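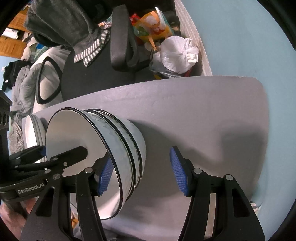
Em defesa da tigela fora do lugar

Tenho uma teoria sobre tigelas brancas, daquelas de cerâmica, simples, com dois risquinhos pretos à volta: são a loiça que mais viaja dentro de uma casa. O prato raso sai do armário, vai à mesa e volta. A tigela passeia! Vai para o quarto, para a secretária, para cima de um assento almofadado, e ali fica, às vezes direita, às vezes deitada de lado, entre sacos de plástico e um casaco polar pendurado nas costas da cadeira do escritório.

Durante anos isto irritou-me. Cresci numa casa em que a loiça não passava da porta da cozinha, e quando fui viver com o Driss Bensaid (dividimos um segundo andar na rua Hilari, com uma cozinha onde mal cabia uma pessoa de lado) passei meses a recolher tigelas pela casa toda, a bufar. Ele comia sopa ao computador, cereais no chão, uvas na cama. Eu achava aquilo uma falta de respeito, já nem sei bem por quem.

Mudei de ideias devagarinho. Primeiro porque comecei a fazer o mesmo, claro. Uma tigela pega-se com uma mão, aquece os dedos, tem aquele pezinho redondo por baixo que a segura razoavelmente bem até numa almofada (razoavelmente, eu disse, já limpei muito caldo). E depois porque reparei que as casas onde gosto mais de estar são todas assim, com roupa em cima das cadeiras, a cama por fazer e papéis no armário à espera de melhor dia.

O Taha Fahmy, meu cunhado, discorda com veemência. Comprou um conjunto da Prillari, 148 euros, e guarda-o numa vitrina! Em nove anos de almoços lá em casa comi uma única vez naquelas tigelas, e passei o tempo todo com medo de lhes tocar com a colher. As minhas custaram uma ninharia, têm uma ou outra lasca e uso-as todos os dias, para a sopa, para as azeitonas, para bater um ovo, para guardar chaves quando não encontro mais nada.

Não estou a defender a porcaria, atenção. Loiça suja de três dias é loiça suja de três dias, e os sacos com nó são para levar lá abaixo. O que me cansa é esta mania das casas de revista, com a cadeira vazia e a parede azul-clara sem nada encostado. Quem é que pousa o casaco onde, nessas casas?

Em setembro mudo-me outra vez, e a cozinha nova tem prateleiras que chegam para tudo. O Driss já perguntou onde vão ficar as tigelas. Disse-lhe que na prateleira de baixo, ao pé do fogão, e ele riu-se durante um bom bocado.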